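How a Robot Arm Learns to Hold a Bag

Hi! I'm Tiina Aaltonen, and I spend a lot of my evenings in the shared workshop in Lerkville. It's the kind of place where one person is fixing a bike, another is sewing a tent, and I'm in the corner with a robot arm, trying to get it to pick up a bag. Just a bag! You'd think that would be easy.

Try something for me. Find a thin plastic bag, put a sponge in it, twist the top shut and pick it up. Did you have to think about it? Probably not. Your eyes found the twisty part, your fingers closed on it, and your skin told you when you were squeezing hard enough. Your brain did all that while you were wondering what's for lunch.

A robot arm doesn't get any of that for free. It has joints (those are its shoulder, elbow and wrist), and in each joint there's a motor. On the end goes a gripper, and that's the closest thing it has to a hand. Everything else we have to build or write ourselves. 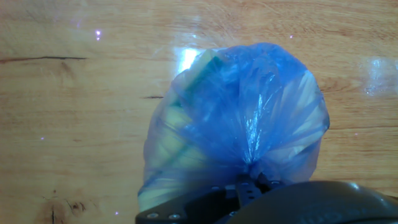

The first thing we had to sort out was where to grab. A wooden block is the same shape today as it was yesterday. A bag is a different shape every single time you put it down! It slumps and puffs up and folds over on itself. So our program doesn't look for "a bag shape" at all. It looks for the neck, where all the wrinkles come together, and it aims for that.

Shiny things make this harder. Plastic shines, and so does varnished wood, and to a computer a bright white patch can look like a real object sitting there. My friends over at the Etside workshop use a dull gray mat for their robot, and I'm a tiny bit jealous. But I like our board, so I keep working on the program instead. 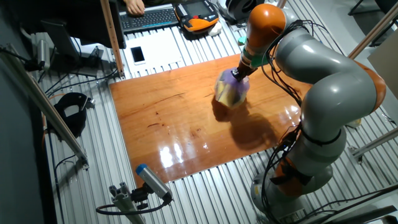

Then there's the question of how the arm knows where to go. We use a teach pendant, a chunky handheld controller with a screen and buttons. You move the arm a little, save that spot, move it a little more, save again. Later the arm can go through the spots in order, like connect-the-dots in the air. It's slow work, and I always forget to save at least one dot.

We named our program Memon, and it keeps a diary of every try. By July it had 306 tries written down. I'd like to get to 2,000! When a try goes wrong, I read the diary and look for the moment things got weird. Usually the fingers closed too early. Sometimes I typed a number wrong (oops).
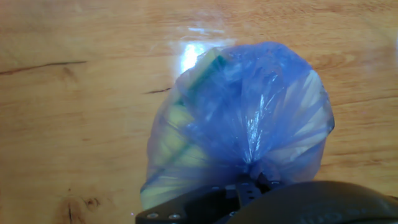
The gripper holding the blue bag by its twisted neck.

Why fill it with soft stuff? Well, a sponge is light and squishy, so if the bag falls, nothing breaks and I don't have to sweep. It also pushes the plastic into lumpy shapes, and lumpy is good practice.

If you want to play robot at home, you need a friend, a blindfold and a bag with a sponge inside. The friend in the blindfold is the robot. You're the program. You can only say things like "left," "down," "stop" and "close your fingers." Give yourselves 3 turns each and see who gets the bag up first. My cousins in Lakley played this for a whole afternoon, and there was a lot of shouting about which way left was.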